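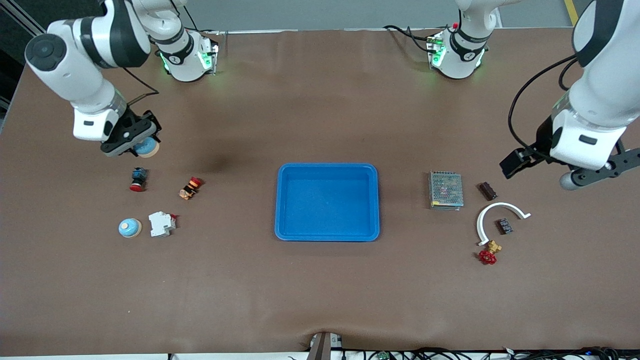

Okay, so, sorting parts. Before I get going I want you to think about the worst drawer in your building. Everybody has one. Ours was at Colwood, second bay, bottom left, and it held every control panel part that anyone had pulled out, ordered twice, or picked up off the floor since before I was hired. Look at the up-close stuff on the mat: a pushbutton with a red cap, an emergency stop with that yellow-and-black collar, a white DIN-rail breaker. Three perfectly nice parts, and in our drawer they'd have been lying in the same heap with a sandwich bag of screws on top. What I like in this picture is the blue tray. It's empty! It has a rim, it's flat on the bottom, it's sitting in the middle, and the parts are off to the sides. That's pretty much my whole talk, so if you have to leave early, you're covered.

(Pause. Let people find seats. Ask who has a drawer.)

A bit about where this comes from. I run stores for the panel shop at Colwood, and we do refurb work on old control cabinets as well as new builds. Last April we moved the stores across to Skomgate, and I had the bright idea of counting everything before it went on the truck. Defne Ekinci did the counting with me. She's faster than I am and she doesn't talk while she does it, so guess who lost count. We had 2,441 loose parts, and of those, 645 had no label, no bag, no part number you could read without a flashlight. I wrote that number on the whiteboard and went to get coffee.

Now, the setup. I'm going to go quickly here, stop me if you want more.

Mat first. Get a big one, bigger than you think, and pick a plain color. Ours is gray, brown is fine too, I'd skip anything with a pattern because small black parts vanish on it. Tape the corners down. We didn't at first and I have a story about a cup of terminal screws that I'll tell at the bar.

Then one tray. One! I know you've got a stack of them. When we had four trays out, people started inventing categories (Stuart Horrocks had one called "probably Simard's" and he will defend it to this day). With one tray in the middle you're only ever asking one question: does this go in or does it stay out? You do all the pushbuttons, you tip the tray into the bin, you start again with the breakers.

The loose stuff goes in small piles on either side. Small means you can see every piece without moving another piece. If they're stacked up, you'll grab by feel, and an e-stop head and a big mushroom pushbutton feel exactly the same with gloves on. Ask me how I know. Actually don't, Stuart's in the second row.

(Hold up the two heads. Pass them around. GET THEM BACK this time.)

Lying things on their side is okay, by the way. I get asked that a lot. Anything with a round cap is going to roll over the minute you put it down, so don't spend your afternoon standing buttons up like chess pieces. What I do want is the part number facing up when it goes in the bin, or at least facing a wall you can see through.

Domes and lamp covers: keep them with their bases if they came in with their bases. We split ours up for a whole month in the name of tidiness and then had to match them back by color, and there are more light blues in the world than I was ready for.

Next slide is the Firari cabinet. Skip the left side, it's still a mess, talk about the right.

The drawers are shallow, one part type each, with a sample of the part wired to the front. The wiring was Defne's. I wanted printed labels and I was wrong, people look for a shape. We set a cap of 100 pieces per drawer and anything over goes up on the mezzanine in a box. The whole cabinet will take 3,000 pieces before it gets silly, and we're well under that, so please don't send me yours.

(If running long, drop the bit about bin colors.)

Okay, questions. Somebody always asks about used breakers, so let me get in first: separate shelf, red tag, and they don't come near the mat until they've been tested.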